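Old power supplies find a second use at Nellow repair workshop

By Bushra Abbasi

Schools and clubs in the area will be able to pick up free boxes of sorted electrical wire and working computer power supplies from April, under a scheme run from the Nellow repair workshop.

The workshop has taken in 646 power supply units since it began asking offices and households for their old desktop computers. Of those, 121 have passed a bench test and been set aside for reuse. The rest are being stripped for cable, fans and screws, and the metal cases go to a scrap dealer.

Kulsoom Minhas, who manages the workshop, said cable was the part people asked for most and the part that used to be thrown away.

"A physics teacher came in wanting red and black wire for a class set of circuits," she said. "She was ready to buy it new. We had a crate of it under the bench."

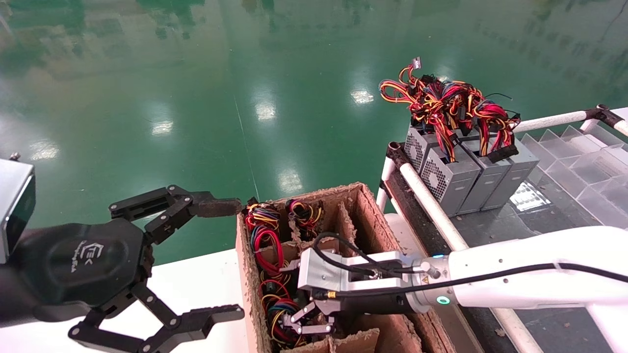
Coiled wires in a divided cardboard box, next to power supply units on a rack.

Wire is coiled into small bundles and packed in cardboard boxes with dividers. The workshop tried plastic tubs first but found that everything had knotted together by the time a tub reached a school. Boxes with compartments are easier to stack and can go in the paper recycling afterward.

The boxes come secondhand from Usmani, a lighting shop that used to flatten them and pay to have them taken away. Minhas said the shop now keeps them back and drops them off when it has a vanload.

Each box is meant to hold enough wire for one class. Bundles are left in mixed colors because teachers said they would sooner have a choice than a single long run of one color. 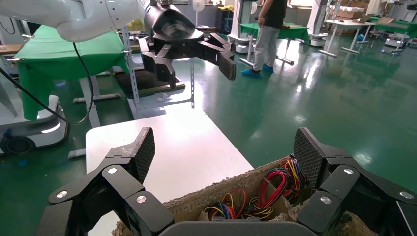 Running costs for the first year are being met by a $1,000 grant from Flumetness, a local fund for reuse projects. Most of that will go toward a second bench tester and replacement fuses. A further $800 came from a sale of refurbished monitors in the workshop yard.

Power supplies that are given out again carry a sticker with the date of the test and the initials of the person who did it. They go only to groups with an adult who has taken the workshop's two-hour safety session. The units are not to be opened, and Minhas said that rule would stay.

"The parts inside can hold a charge after the plug is out," she said. "If a fan stops, bring the whole thing back and we'll swap it."
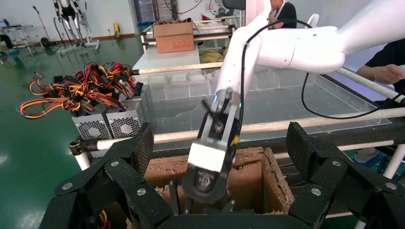 2 min read

Truvis, an after-school electronics club, was the first group to sign up. It has asked for six boxes of wire and four power supplies, which members plan to use for a model railroad layout with working signals.

Two high schools and a theater group are also on the list. The theater group wants long lengths of yellow and black cable for a lighting board it is rebuilding.

The workshop is still taking donations of desktop computers, loose power supplies and internal cable. It can't accept laptop chargers, microwave ovens or anything with a cracked case. Items can be left at the side door between 10 a.m. and 4 p.m. Larger loads should be arranged by phone first, as storage space is short.

Groups that want a box can fill out a form at the front desk. Collection is in person.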